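**Kitchen corner - November**
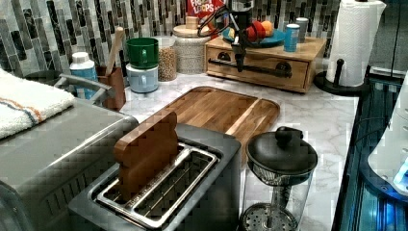
Joleck Play & Learning, Home Corner Team

Quick one from us, Friday is deadline and I'm typing this between calls.

The breakfast set is nearly there. Wooden bread slice fits the real two-slot toaster, stands up nice and straight with plenty left to grab at the top. That was the bit Igor Wieczorek kept on about - if small hands have to dig for it, start over. Loaf shape stays. Grain stays. No paint, please stop asking about paint.

Rule for everyone, and I mean everyone: toaster is UNPLUGGED when the toy bread is anywhere near it. Cord out of the wall, not just the lever up. Real bread and toy bread do not share a shelf either. Jad Nasrallah has put a sign on the cupboard.

Other kitchen bits:

- Cutting board with the groove goes back on the counter behind the toaster when you're done. It's for real food. Wash, dry, stand it up overnight, then back.
- French press is for anybody. Grounds go in the compost, not the sink!! Plumber from Galindo charged us 70 dollars last time and was not freindly about it.
- Mugs: green and pale blue are spoken for. The rest are in the upper cabinet.
- Towel with the orange and blue stripes gets swapped on Fridays. If it smells before then, swap it before then.
- Jar of dry stuff by the mugs is for the sorting game, don't cook it. Yes it happened.

Breakfast set, what's left: Oro wants 42 sample slices, sanded and oiled, plus 3 spares in case of splits. We have 2 people who can run the sander so do the math and be nice to them. If you can spare an hour for hand finishing, tell Jad before lunch. Scrap paper and cloths in the bottom drawer.

Next up is the fried egg. Igor has a drawing, the yolk looks like a button, we'll get there. Warero are sending over beech offcuts and we'll try a few thicknesses before anybody falls in love with one.

Still missing - the good bread knife. Black handle, lives in the drawer left of the sink. No questions, just put it back.

Thats it, more next month.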